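Section 4. Preparing and Preserving Water Samples for Plankton Counts

This section applies to all stations in the Sirkthorpe coastal sampling program. It assumes that the operator has completed Section 3 (Deploying the Sampler) and that the sampler has been brought back on deck with its closing valve shut.

4.1 Before you begin

Read the whole section before opening the sampler. Living plankton cells begin to change as soon as they leave the water column, and a delay at the preservation step cannot be corrected later in the laboratory.

You will need the following:

Station log sheet and pencil
Clean sample bottles with matching caps
Rinse bottle filled with filtered seawater
Preservative, in its original labeled container
Disposable gloves and safety glasses
Waterproof labels
Insulated transport box

CAUTION: The preservative stains skin, clothing and many deck surfaces. Wear gloves and safety glasses whenever the container is open. Keep the safety data sheet at the work station.

4.2 Setting up the work station

1. Choose a level surface out of direct sunlight. On small boats, use the covered area behind the wheelhouse.

2. Wipe the surface with fresh water and dry it. Do not use soap or alcohol.

3. Set out the sample bottles in the order in which they will be filled, shallowest depth first.

4. Write the station code, depth and replicate letter on each label before any water is drawn. Labels do not adhere well to wet bottles.

5. Check each cap for a complete seal. Discard any cap that is cracked or does not turn smoothly.

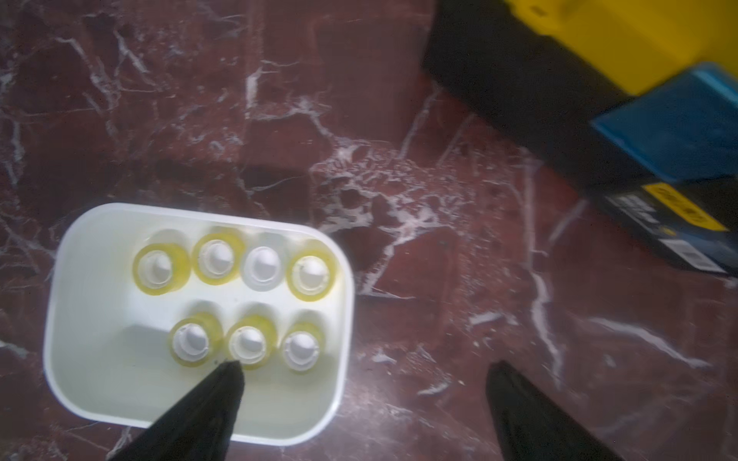
6. Enter the start time on the log sheet using the 24-hour clock.

Note: Replicate letters run from A to C. If a fourth replicate is requested by the laboratory, mark it X, not D. The letter D is reserved for deck blanks.

4.3 Drawing the sample

1. Turn the sampler gently end over end three times. Do not shake it. Shaking breaks chain-forming diatoms and leads to false counts.

2. Open the drain valve and let a small amount of water run to waste.

3. Rinse the first bottle with sample water and empty it over the side. Repeat once.

4. Fill the bottle to the shoulder. Leave enough space for the preservative and for mixing.

5. Close the drain valve and cap the bottle loosely.

6. Repeat steps 3 to 5 for the remaining replicates at that depth.

If the sampler runs dry before all replicates are filled, do not top up from another depth. Record the bottle as short and continue. The laboratory can work with a short bottle if the volume is known.

4.4 Adding the preservative

1. Put on gloves and safety glasses.

2. Remove the cap from one bottle at a time.

3. Add preservative drop by drop, using the dose printed on the container. The sample should turn the color of weak tea.

4. Replace the cap and tighten it firmly by hand.

5. Turn the bottle over slowly several times and check for leaks.

6. Record the time of preservation on the log sheet.

CAUTION: Do not preserve bottles marked for live observation. These carry a double underline beneath the station code and must be packed separately.

Note: In June, samples from the Pluvska inlet often hold dense blooms and may lose their color within an hour. Check these bottles again before packing. If the color has faded, add a further half dose and write "second dose" in the remarks column.

4.5 Sealing and packing

1. Dry the outside of each bottle.

2. Compare the label with the log sheet entry. Correct any difference now, with a single line through the error and the operator's initials.

3. Seal the join between cap and bottle with a single turn of tape, pulled in the same direction as the cap tightens. 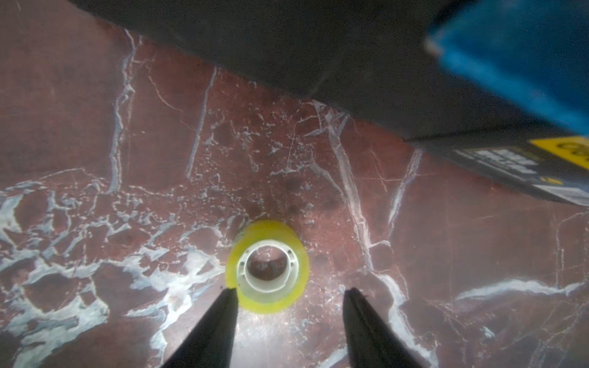

4. Place the bottles upright in the transport box, with all depths from one station together.

5. Fill any gaps with clean packing material so that the bottles cannot tip.

6. Put the completed log sheet in a waterproof sleeve inside the lid.

Preserved samples must be kept dark and cool but must not be frozen. Freezing bursts the cells and makes the sample useless for counting.

4.6 Log sheet entries and sample numbers

Each bottle receives a permanent sample number when it reaches the laboratory. Numbers 1,238 to 1,275 are held for the Hadgu reference station and must not be used for any other site. Operators should leave the number column blank in the field.

Counts are entered in the Rakum database by laboratory staff. Any sample in which the first count exceeds 2,000 cells is diluted and counted a second time, and both results are kept.

4.7 Common problems

Bottle leaks after sealing: Remove the tape, replace the cap and seal again. Note the change in the remarks column.

Label lost or unreadable: Do not guess. Mark the bottle "unknown," list the stations visited that day and report it on delivery.

Sediment in the bottle: The sampler may have touched bottom. Keep the sample, record the water depth and repeat the cast if time allows.

Questions about this section should be addressed to Gunnlaugur Frandsen, Field Methods Coordinator, before the boat leaves the dock. Section 5 covers delivery to the laboratory and transfer of custody.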